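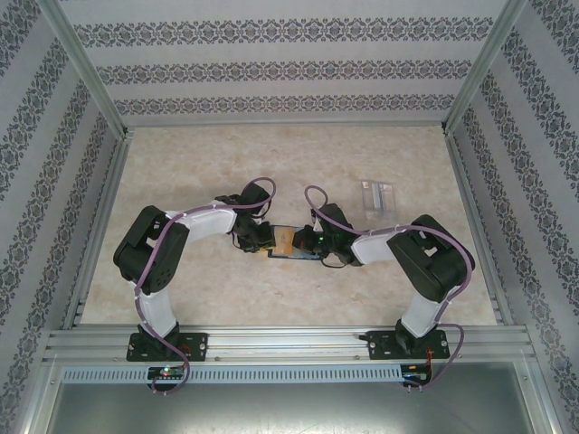
Two arms, one marbled floor

I finally did it, people: I got paid back for groceries! Not a fortune, but I've been stacking grocery cashback since February and last night my balance hit $233, which is more than I've ever saved in one go on anything.

My friend Kamran Amini got me started. He uses Buven for the supermarket stuff and Abdella for pharmacy and pet food, and he swore the two could be used on the same trip as long as the items didn't overlap. He was right! You scan the receipt in each one, wait a bit (mine usually take around 35 hours to show as confirmed) and there it is.

A few things I've learned. Turn off your ad blocker before clicking through to a store, or the order won't track. I lost the credit on a big detergent order that way and I'm still sore about it. Keep paper receipts flat, too, as the crumpled ones get rejected. And check the expiration dates on offers, especially the oat milk one, which always seems to vanish the morning I go shopping.

Buven pays out at $28, so you can cash out early if you're impatient like me. I'm letting mine sit this time. There's a concert ukulele at Ukelville I've been staring at for months, and if the coffee offers come back I should have it by summer!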